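OK friends, a few of you asked how the laundry robot at Sukdale is holding up, so settle in, this is going to be a long one and I've only had one coffee.

For anyone new: I look after a two-armed robot whose whole job is laundry. Basket to dryer, dryer to basket, all day. Radomir Trajkovski wrote most of the motion code and I'm the one who crawls on the floor with a hex key, and I wouldn't trade.

The trouble since April has been the right wrist. It started drifting a tiny bit every day, and by the end of a long run the fingers were brushing the metal ring on their way into the drum. You could hear it from the hallway – a little tick, tick, tick that got into my dreams.
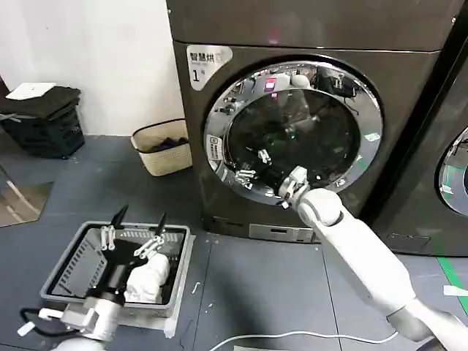

So I did what I should have done in the first place and checked the mounting bolts before touching any software. Two of them had backed out. Two! I cleaned the threads, put on a drop of the medium threadlocker, torqued everything in a cross pattern, and then left it alone overnight, which for me is the hardest part of any repair.

Gilang Tarigan also got me to redo the cable routing while I had the covers off. Leave more slack at the wrist than looks tidy. I always want cables neat and snug, and then the joint rotates all the way over and the connector takes the strain. I have killed a perfectly good connector that way and I'd rather not say what it cost.

After that comes re-teaching, and this is the bit people always want to hear about. We have 6 taught points for a dryer: basket, lift, door edge, door open, drum, retreat. I do the door ones first, since everything else depends on where that door ends up.

My rule for the door is to go slow and let the hand follow the arc. If you pull in a straight line the fingers fight the hinge, and you'll see the motor current climb on the plot well before anything sounds wrong. I jog it a little, save, jog it a little more, save. It takes a good part of a morning and I put the radio on.

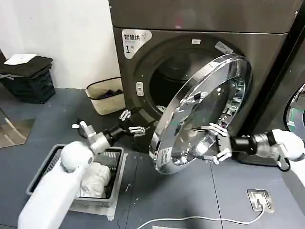 Right hand on the door, left hand by the opening, dryer number 1.

Krešimir Stan asked whether we redo all the points every time. No! After a wrist job I check 3 of them at low speed, and if those land where they should I leave the rest be. If even one is off, I do the full set and go find a snack.

Other small things while I'm here: wipe the finger joints down with a dry cloth, because lint gets into everything, and write the torque values on the service sheet. Mateja Bošković started that sheet for us and I bless her every single time I open it.

Next up is the left shoulder cover, which has a rattle I don't love. I'll post when I've had it off – and if any of you have a good source for short M3 screws, please send it my way, I'm down to the bottom of the jar.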